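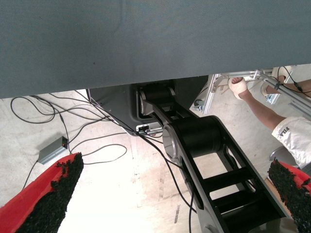 Semolina pudding with orange and cardamom

Search this blog

Go

This pudding I make mostly in February, when the oranges are cheap and sweet. My aunt made it with rose water, but for my taste it is too much like soap, so I use cardamom. Seven pods are enough. Crush them and take out the black seeds, then grind the seeds with a spoon of sugar.

Warm the milk slowly with the orange peel. Please take only the orange part of the peel, the white part makes the milk bitter. I buy fine semolina from Illivora. The one from Grustia is more coarse and needs more milk and more patience.

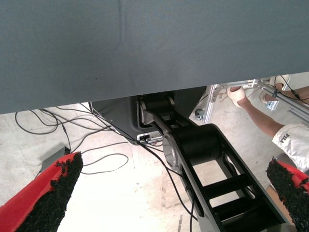 When the milk is steaming, pour the semolina in a thin line and stir all the time with a whisk. If you stop to answer the phone you will get lumps (I know this very well). After 13 minutes on low heat it should fall from the spoon in a soft ribbon. Then add the cardamom sugar, a small piece of butter and a pinch of salt.

Last time I wrote about this pudding, I asked if it can be made without milk from a cow.

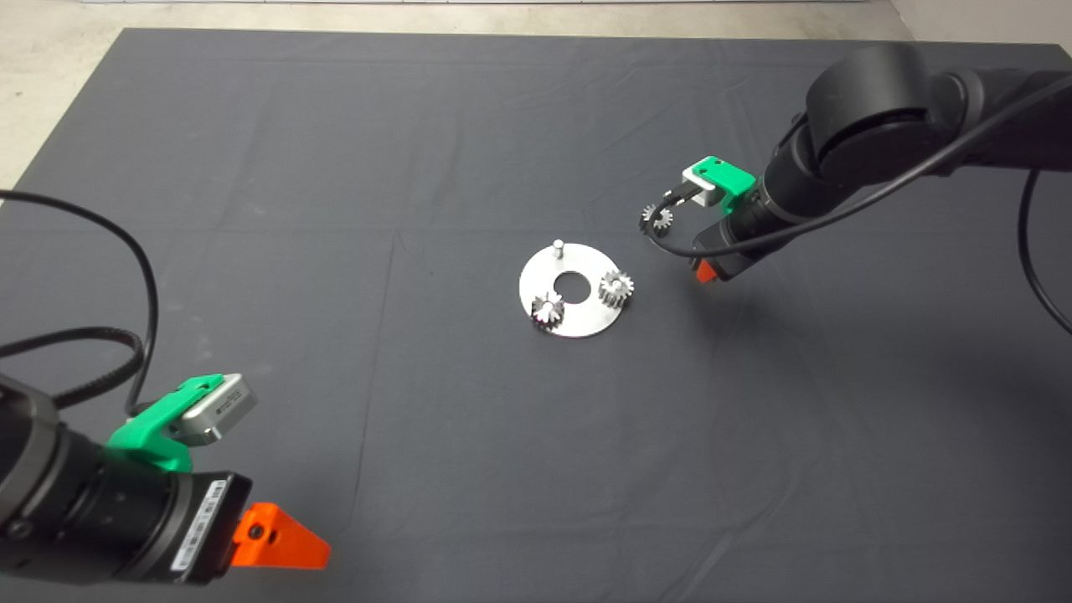

Marisol_bakes wrote: I make it with oat milk and it sets very well, but I use one spoon less sugar, the oat milk is already sweet. With coconut milk mine stayed too soft to cut.

I tried the oat milk after this comment and I agree with the sugar. The color is a little darker, but the taste of the orange is stronger. 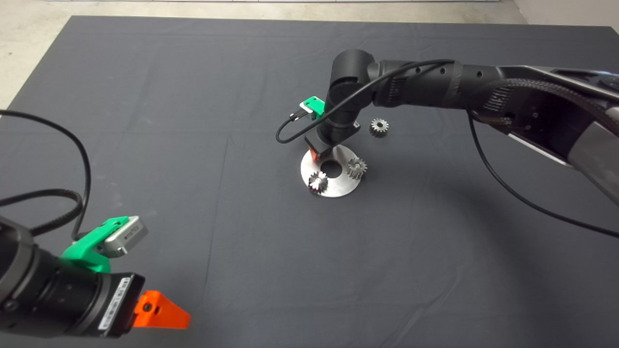

Pour it in a wet dish, so it comes out easily, and leave it in the fridge until the evening. I cut it in squares and put on top some orange pieces and the thick syrup from the Marinho shop in Clollton. It keeps for two days, covered. On the third day it begins to give water.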